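My sister sent me a link in March with the subject line "your dream come true." She knows how I feel about dishes. I have hated doing them since I was tall enough to reach the faucet, and I've been promised a robot for the job for nearly as long.

So I went and looked. I spent an afternoon in Trundale with a small outfit called Ginting, asking one question over and over: can the thing put away my plates yet?

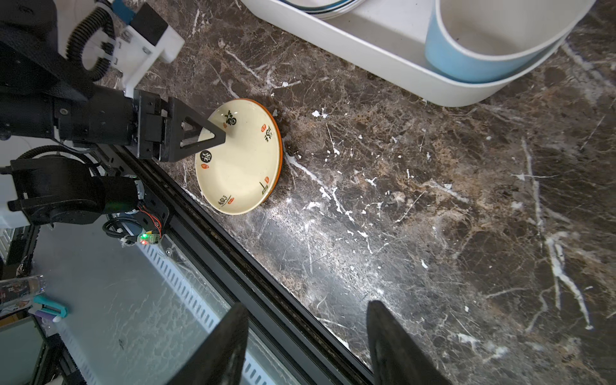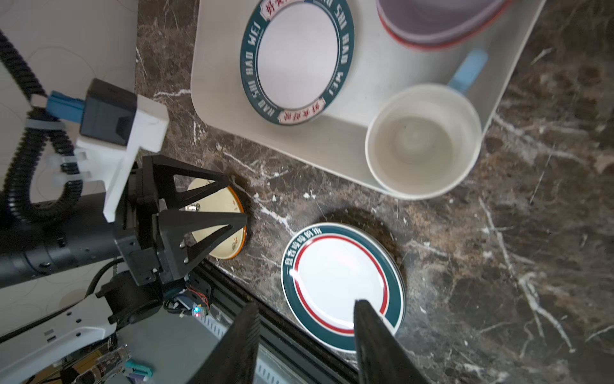
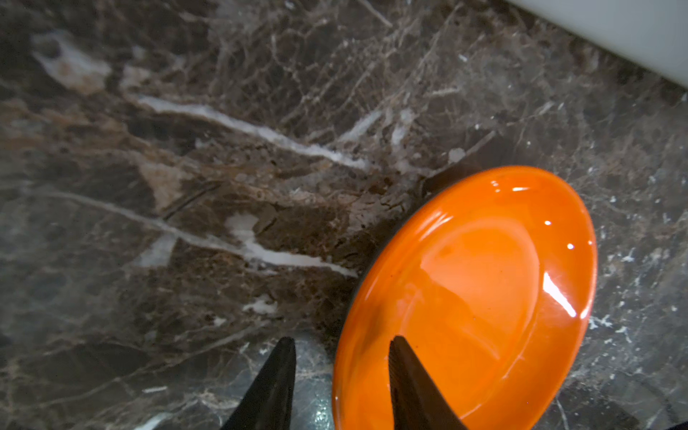
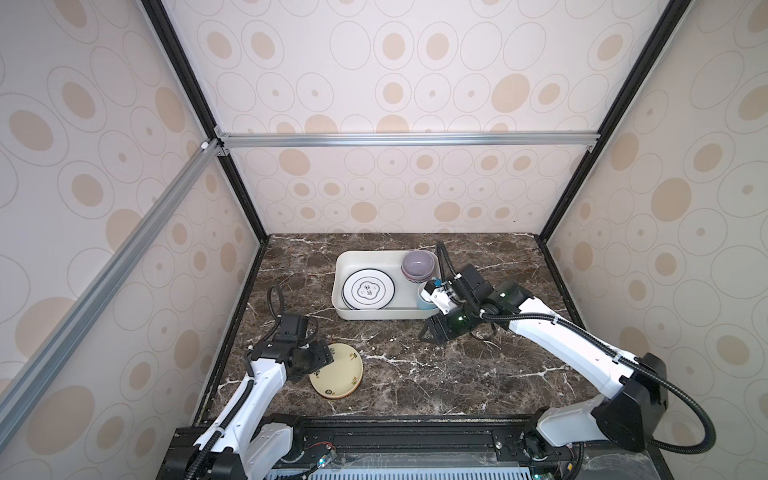

Plates, bowls and a marble counter at Ginting's workshop in Trundale.

Suryani Wuisan
Columnist, Home and Work

Let me start with the good news, such as it is. I liked these machines a lot more than I expected to. I went in ready to roll my eyes (I own a robot vacuum that has spent most of its life under the couch, calling for help) and within ten minutes I was rooting for a pair of arms the way you root for a toddler with a spoon. Come on, buddy. It's right there. Get the plate.

And a plate, when you stop and think about it, is a mean thing to ask for. It's flat. It sits so low on the counter that there's hardly anything to get hold of, and if you press on one side the other side comes up. You and I slide it toward us, tip the edge with a fingertip, and get a thumb under there without ever knowing we did it. I went home that night and watched my own hands unload the dishwasher and I was kind of amazed at them! Forty-odd years of owning these hands and I'd never given them any credit.

The counter doesn't help. It's a dark brown marble, very shiny, with white veins running all over the place, and in spots the light bounces right off it. I asked one of the engineers if a plain gray tabletop wouldn't be easier, and she said sure it would, and then asked me what my kitchen looked like. Fair enough. My kitchen has a shiny counter and a window right over it.

Same with the dishes. I'd pictured a neat set of identical white plates, and what they use looks more like my own cupboard. There's a cream one with an orange rim and Chinese characters on it. There's a white one with a teal rim and HAO SHI HAO WEI lettered around the edge, over and over. There's a glossy orange oval dish that might be a spoon rest (I want it, whatever it is). Every one of those is a different size and weight and thickness, and every one of them has to be picked up a little differently.

They told me they had logged 300 tries at moving one plate from the counter into a tray. Of those, 57 went well enough that a normal person would have been satisfied. I wrote that down and then did the math in the car, and it comes to 19 percent. If my teenager put away 19 percent of the dishes I'd have something to say about it. Then again, I've had weeks where he'd have to work up to that.

Cups go better, apparently. A cup stands up and gives you a side to grab, and one with a handle gives you even more to work with. The folks at Ginting got visibly cheerful when we moved on to cups.

Now here's where I part ways with my sister, and with a lot of the people who write about this stuff. She thinks it's a couple of years off. She's seen the videos. I've seen them too, including the one from Skullville where a machine sets an entire table for six, and I'd love to know how many takes that took and who was standing just out of view with a broom. A video shows you the time it worked. A kitchen is all the other times, too — the bowl stuck to the bowl under it, the knife somebody left in the suds, the lid that belongs to nothing.

My brother-in-law works at Grekley, where they pack bathroom fixtures, and they have robots on the floor that run all day and do beautifully. He brings them up every Thanksgiving. But those robots see the same box in the same place, and if the box shows up sideways a light goes on and a human being walks over. That's a fine arrangement for a factory. In my house the human being who walks over is me, and if I'm going to be standing there anyway I may as well have a sponge in my hand.

Speed matters as well. I timed one plate with my phone, and from the moment the arm started moving until it let go was 3 minutes. I'm not knocking it! It was careful and it got there, and I clapped. But I've got a sink full most nights, and by that clock I'd be going to bed with the thing still working on the salad bowls.

Although, you know, so what if it is? That thought hit me somewhere on the highway. I don't stand over the dishwasher complaining that it takes two hours. I push the button and go watch TV. If a machine could pick up every plate, slow as molasses, without breaking any and without calling me in to help, I'd happily let it putter till sunrise. Slow I can live with. What I can't live with is four out of five plates still sitting on the counter when I come down for coffee.

So my answer is no, not yet, and I don't think it's close. I'd buy one at 99 percent. At 95 I'd buy one and switch to plastic. I told my sister all this on the phone and she said I was being negative, and then she had to go because her dishwasher was leaking.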